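Workshop Tips for the Bathroom Challenge Season

Jul 9, 2025

We have just come to the end of our second year running a student team in the Tarside household robotics league, and I promised the families and the newer students that I would write down the little things we picked up along the way. Most of them are plain housekeeping. I wish I'd had a page like this taped to the wall when we started, so please print it, scribble on it and pass it along.

For anyone new to the club, our students teach by doing. They carry out a bathroom chore with a gripper in each hand, and the recordings become the practice material for the arm we enter in the competition. That means the quality of the whole project rests on how tidily a person can pick up a bottle of shampoo, which is a funny thing to tell your grandmother but there it is.

Setting up the tub

Start with the floor! A freestanding tub has no wall to lean on and people will want to work from every side of it, so walk all the way around before anybody straps anything on. Run your cables along the edges wherever you can and keep the charging things together in one spot. We use painter's tape for the runs that have to cross a walkway, and we pull it up the same evening, because tape left down over a weekend leaves a gummy line that took me two rounds of dish soap and warm water to get off.

Wear dark, plain clothes with close-fitting sleeves. Floppy cuffs catch on faucet handles. If your gripper has a cable, let it hang down past your hip with a bit of slack and check it each time you turn around (I still forget this one, and I made the rule).

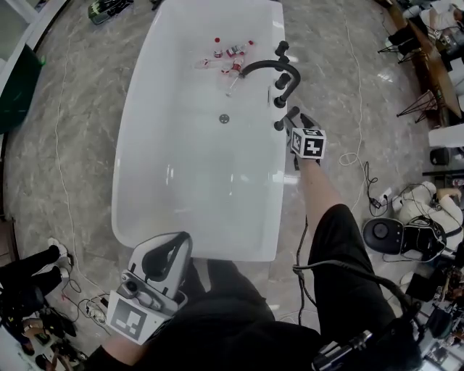 Put the bottles in before you put the grippers on. It sounds obvious, but we lost a good part of one June afternoon to students trying to rearrange props with their hands full. Rinse out old bottles well, let them dry with the caps off, then screw the caps back on snugly. A teaspoon of baking soda shaken around inside takes care of the perfume smell, more or less. Bright caps and labels are easier for everybody to talk about, too. "The red one" is a much quicker instruction than "the one on the left, no, your left."

Looking after the grippers

Wipe the rubber pads with a barely damp cloth at the start of every session and again after the break. Skin oil and soap film build up in the texture and the grip goes slick long before you notice anything on it. Skip the spray cleaners. We tried a citrus one from under the kitchen sink and the pads felt tacky for days.

The printed square markers need the same kind of care you'd give a good photograph. Hold the tool by its handle, never by the marker, and keep a spare set flat in a folder. If a corner starts to peel, replace the whole thing. Gluing it down leaves a ripple.

Stick a label on every body and write on it in permanent marker. We borrowed our labeling habit from the Buren team, who were kind enough to show us their parts shelves at the spring meet, and it has saved us so many arguments over which tool was the one with the sticky trigger.

Working in pairs

Long sessions are tiring on the wrists and the lower back, particularly when you're leaning over a tub rim. Swap at every 2 trials if the task is a low one. Keep a bit of distance from the pair beside you, and say out loud when you're about to step back. We logged 232 good trials this season out of 240 attempted, and I put a lot of that down to people simply talking to each other.

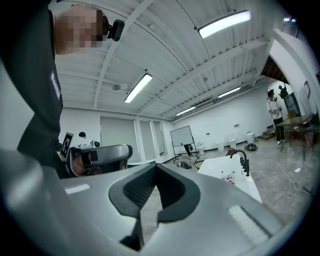
Practice session in the big room, with the tub and the row of toilets set out along the back.

Lights, blinds and other fussy matters

Decide on your blinds at the beginning and leave them alone. Sunshine creeping over a white tub makes one half of the day's recordings look quite different from the other half, and our students who do the sorting will groan at you. Overhead lights on, blinds down, same every time.

A whiteboard on wheels is worth the floor space. Ours carries the task list and the order of turns, plus a corner for complaints. Wipe it with a dry cloth daily and with a little rubbing alcohol on a rag once a month or so, and the old writing won't ghost.

Packing up

Batteries come out first and go in the charging tray. Grippers go in their cases with the jaws open, so the pads don't take a set. Coil cables loosely, over and under, and fasten them with a strip of old bicycle inner tube, the best free cable tie I know of. Bottles go in the Bavbridge crate with the lid on, and the floor gets a dry mop last of all.

The folder of recordings should be copied to both drives before you leave the building. We are at around 3000 clips now, counting last year's, and the sorting list for the summer will be on the door by the sign-up sheet.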